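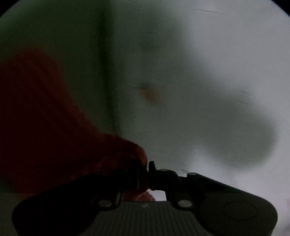

Jatel 62 Fleece Throw – Technical Information

The Jatel 62 is a brushed polyester throw made for waiting rooms, guest houses, and holiday rentals, where bedding gets washed far more often than it does at home. It is sold flat-folded, without a gift band or hanger.

Construction
Knit: weft knit, brushed and sheared on both sides
Fiber: 100% polyester, filament yarn
Width: 62 inches, finished
Length: 83 inches, finished
Hem: turned once and lockstitched, polyester thread
Label: one sewn-in care label, short side
Tolerance: 2 inches on either dimension, measured before the first wash

The cloth is dyed before brushing. Dyeing first gives a more even shade at the base of the pile, and the surface color changes less as the nap wears down. Small differences in shade between dye lots are normal. Customers who need matching throws across several rooms should order the full amount at one time and ask for a single lot in the order notes.

Colors
Dark red, slate, oatmeal, bottle green. Navy was dropped from the range when the Mutby mill changed its dye supplier. Remaining navy stock is sold through the clearance list and cannot be reserved.

Pile direction
The nap runs along the length of the throw, toward the label end. Stroked against this direction the cloth looks darker. When several throws are laid side by side, place all labels at the same end or the colors will appear not to match. We get more returns for this than for any actual fault.

Washing
Machine wash at 105°F on a normal cycle. Wash dark colors separately for the first 2 washes. Do not use fabric softener, which coats the fibers and flattens the nap. Chlorine bleach will weaken the hem thread before it has any visible effect on the cloth.

Tumble dry on low and remove while still slightly damp. Do not iron. Heat from an iron will glaze the pile, and the mark is permanent. Creases from storage drop out after a night on the bed or a short tumble without heat.

Some loose fiber will come away in the first few washes. Clean the lint filter after each load. Shedding that continues past the fifth wash is treated as a fault under the terms below.

Pilling
Light pilling is expected along the fold lines and where the throw rubs against a chair arm. A battery fabric shaver can be used on its coarsest setting. Work with the nap, on a flat surface, and keep clear of the hem.

Storage
Store folded in a dry cupboard. Vacuum bags are acceptable for short periods – roughly a season – but the pile may need brushing afterward. Avoid stacking under heavy items such as mattress toppers.

Ordering
Single throws ship from the Stomport warehouse. Cartons are packed in one color only. Mixed cartons can be made up by hand for trade accounts and carry a packing charge, shown at checkout.

The Baxter throw shares the same hem and label but uses a heavier knit. It is not a shade match for the Jatel 62, even where the color name is the same.

Faults and returns
Unwashed throws may be returned in the original bag. Washed throws are accepted only for open seams, holes in the knit, or continued shedding. Include the order number and a note saying how the item was washed and dried.

Trade inquiries: Keir Galbraith, Stomport office
Fabric and care questions: Torquil Lennox, Mutby mill

Page revised 7/26/18. Tolerance and carton details updated.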